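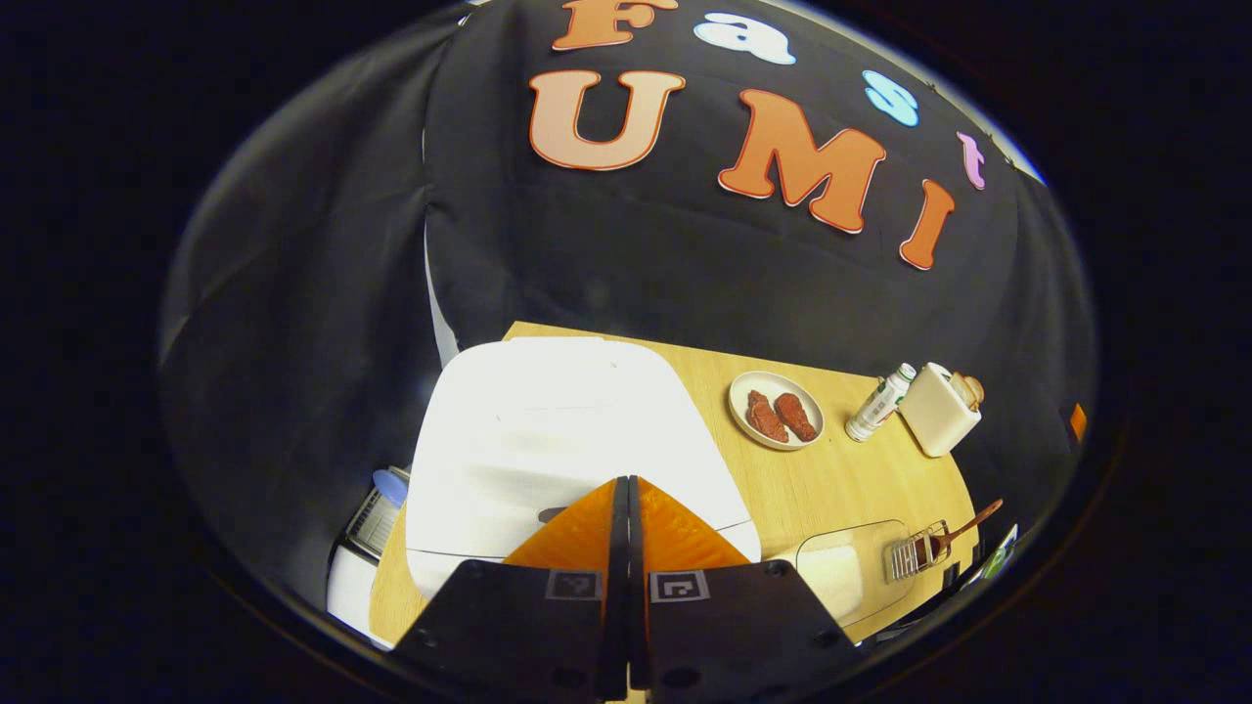
Breakfast on the Long Table

Gallery | Posted March 2023 | Karken Studio, Storkisura

Back in November we moved the kitchen things out of the cupboard and onto a table, on the theory that a table you can see gets used and a cupboard you can't see gets a second toaster. We own one toaster now. The other went to the swap shelf at Truruneck and was gone by lunch.

Most of what follows is breakfast, or the equipment for it. Click any title for the larger version.

Toast, waiting
The cream toaster lives at the right-hand end. One slice, golden brown, sticking out of the top. I like my toast a shade darker and have been told to get my own setting.

Felt on black
FAST UMI in cut-out felt. "Fast" gets lowercase after the F and a new color for every letter. "UMI" is bigger and mostly orange, with a peach U for variety. The last letter leans a little. I have offered to straighten it and been turned down twice.

The cloth
Black fabric, hung loose. It was ironed once. Lint shows up on it from across the street, and we go through a lot of tape rollers.

Two on a plate
A round white plate and two pieces of reddish-brown meat, side by side. Opinions on what counts as breakfast meat ran long that morning and I won't reopen them here.

The big white one
Glossy top, rounded corners, and easily the largest thing on the table. Every lamp we own ends up reflected in it. Moving it over a few inches means moving everything else over a few inches, so it stays put.

Small bottle, green print
Tipped over on the wood. There is a camp that wants all bottles upright. I am in it, with no visible results.

Mug shelf
Room for 6. The chipped blue one came from the Wei Street yard sale and is always the last one picked, including by me.

Crumb drawer
Officially the napkin drawer. Emptied every 3 weeks, in theory.

Honey wood
The tabletop by itself, early, before anything was put on it. A pale grain that hides crumbs beautifully, for better or worse.

Sink, after
Included for balance.

There are almost 3,000 photos in the full folder, a depressing share of them toast. The next batch should be lunch, if we can agree on what goes on the plate.

Back to galleries
Older: Storkisura Pantry Shelves
Newer: none yet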